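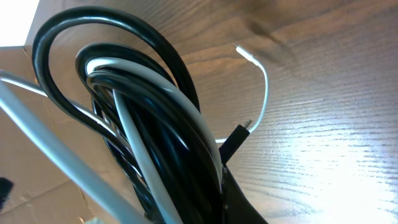
**图1　木纹桌面上的线团，整理以前。黑线为主，夹有白线和浅灰线。**

# 线缆与桌面用电检查表（带备注）

地点：Plornasar 共用办公室，Inga 室
日期：2019年4月4日
适用范围：桌上和桌下的可移动线缆、插头、插排、充电器。墙里面的线路不在本表内，由 Plaser 物业的电工另外检查。

填写方法：合格的项目打“x”，不合格或者没有做完的项目空着，原因写在“备注”里。中文不是我的母语，如果有句子不清楚，请直接在旁边改，不用问我。但是请不要改打勾的结果。

## 一、开始以前

- [x] 桌上的饮料和食物拿走
- [x] 手是干的，手表和金属手链摘下
- [x] 插排开关关闭，插头从墙上拔出
- [x] 正在使用电脑的人已经收到通知并保存了文件
- [ ] 每条线都有标签

备注：标签这一项从去年12月就没有合格。那时候贴的是纸标签，用的胶不好，大部分掉了，剩下的字也看不清。这次我空着它，等新标签到了以后再补。请不要把标签贴在插头的金属部分附近，上次有一张就贴得太近，插进去的时候卷起来了。

## 二、线团（图1）

- [x] 先看，后动手：确认没有一端还接着电
- [x] 外圈的粗黑线先松开
- [x] 白线从中间慢慢抽出，不硬拉
- [x] 细线单独放
- [x] 插头的金属头没有压在别的线下面
- [ ] 每条线找到了对应的设备

备注一：粗黑线。它在最外面，弯成一个大的圈，表面很亮，里面还有别的黑线，绕得更紧。我从外圈开始解，解的时候用手指沿着线走，检查外皮有没有裂口、硬块或者发黏的地方。没有发现。黑线因为颜色都一样，在线团里很难分清哪一段属于哪一条，所以我的办法是：找到一个头，用一个夹子夹住，然后再找另一个头。没有找到两个头的时候，不要判断它是好线。

备注二：白线。有一条白线在黑线中间穿过去。如果从外面直接拉白线，黑线的圈会变小，结会更紧。应该先把黑线的圈放大，让白线有地方出来。白线的好处是脏和变黄容易看见，黑线看不见这些，只能用手摸。

备注三：细的白线。它比黑线细很多，伸在线团的右边，头上是小的白色接头。这种线最怕弯折，特别是接头后面的那一小段。检查时轻轻弯一下，看外皮是不是变白或者裂开。外皮没有问题，但是接头里面有灰。我用干的软刷子刷了，没有用嘴吹，嘴里的水气会进去。

备注四：黑色的插头。长方的形状，前面有小的银色金属头，看起来像小的 USB 一类。我没有马上拿它去试设备，先看金属头有没有歪、有没有发黑的痕迹。请注意，形状相同不等于能用在同一个设备上。

备注五：浅灰色的线比较粗，放在线团的前面。我不知道它是接什么设备的。问了隔壁房间，他们也不知道。先放在“待认领”的盒子里，保留到下次检查。

## 三、外皮和接头

每条线都按照下面的次序做，次序不要换。

- [x] 从头到尾用手摸一遍
- [x] 接头和线连接的地方没有露出金属丝
- [x] 插头没有烧过的颜色和气味
- [x] 外皮没有用胶带修过
- [ ] 不合格的线已经做了记号，并且离开房间

不合格的线一共有2条：

| 线 | 问题 | 处理 |
|---|---|---|
| 台灯的电源线 | 外皮在桌腿下面被压扁 | 停止使用，换新 |
| 旧的延长线 | 插孔松，插头自己会滑出来 | 停止使用，送回收 |

备注：这两条都是从桌子下面拿出来的，跟线团没有关系。红色胶带已经贴好，但是回收箱今天满了，所以它们还在门后面的架子上，最后一项不能打勾。贴了红色胶带的线，请谁也不要“只用一下”。胶带也不能代替外皮，如果看见外皮坏的地方用黑胶布包住，一样算不合格。

## 四、插排

- [x] 插排放在地上硬的地方，没有被地毯或者衣服盖住
- [x] 插排没有接在另一个插排上
- [x] 开关的灯正常
- [x] 插排上写的最大功率能看清楚
- [x] 接上的设备加起来没有超过最大功率
- [ ] 电水壶不接在办公桌的插排上

备注：Inga 室有3个插排，牌子都是 Grestik，背面写的最大功率是4000瓦。计算的时候请看设备底部的数字，不要凭感觉。显示器和手机充电器都不大，问题是水壶和小暖风机。水壶我已经是第二次看见它在办公桌旁边，请放回茶水间，那里有自己的墙上插座。

有人问，插排有4000瓦，水壶没有那么大，为什么不可以。我的回答：如果别人同时再插暖风机，没有人会去重新算一次。而且水壶旁边有水，下面是线，这个距离我不能接受。

## 五、收线和放置

- [x] 收线时顺着它原来的弯，不反方向拧
- [x] 圈不要太小，粗线的圈至少像一个盘子那么大
- [x] 用布带扎，不用铁丝，不用橡皮筋
- [x] 不把线绕在充电器的方块上
- [x] 粗线和细线分开放
- [ ] 使用中的线不从走路的地方经过
- [ ] 盒子外面写明里面是什么

备注一：布带扎到线不散开就可以。太紧的话，里面的铜线会受力，从外面看不出来。电源线在使用的时候必须打开，不能扎成一卷还接着大功率的设备，它会变热。

备注二：靠窗的桌子，显示器的线还是从椅子后面走。坐下的人每次往后推椅子，轮子就压过去。我今天用线槽临时盖住，可是线槽短了一段。需要长一点的线槽，或者把桌子换一个方向。我觉得换方向更便宜，但是坐在那里的人不喜欢背对着门，所以请先和他商量。

备注三：盒子有4个：电源线、数据线、充电器、待认领。盒子已经放在柜子的下层，字还没有写。写的时候请用大的字，并且写在正面，不要写在盖子上，盖子会被换错。

## 六、重新通电

- [x] 所有人离开桌子下面
- [x] 先插墙上的插头，再打开插排开关
- [x] 设备一台一台打开
- [x] 等一会儿，用手背靠近插头和充电器，没有不正常的热
- [x] 没有声音，没有气味

备注：开最后一台显示器的时候它没有亮。原因是它自己的电源线没有插到底，重新插好以后正常。这种情况请先看插头，不要先按很多次开关。

## 七、没有完成的事情

- [ ] 买塑料标签，可以擦写的那种更好
- [ ] 给四种盒子写字
- [ ] 台灯换新的电源线
- [ ] 两条坏线送到回收箱
- [ ] 长线槽，或者商量桌子的方向
- [ ] 水壶搬回茶水间
- [ ] 找浅灰色粗线的设备

结果：房间可以继续使用，台灯除外。桌子上请不要再堆线，暂时不用的线当天就放进盒子。如果来不及扎好，先平放在盒子里也可以，但是不要跟别的线绕在一起。

本表打印后夹在柜子门里面，电子版放在 Plornasar 的公用文件夹。下次检查用新的一张，不要在这张上面继续打勾。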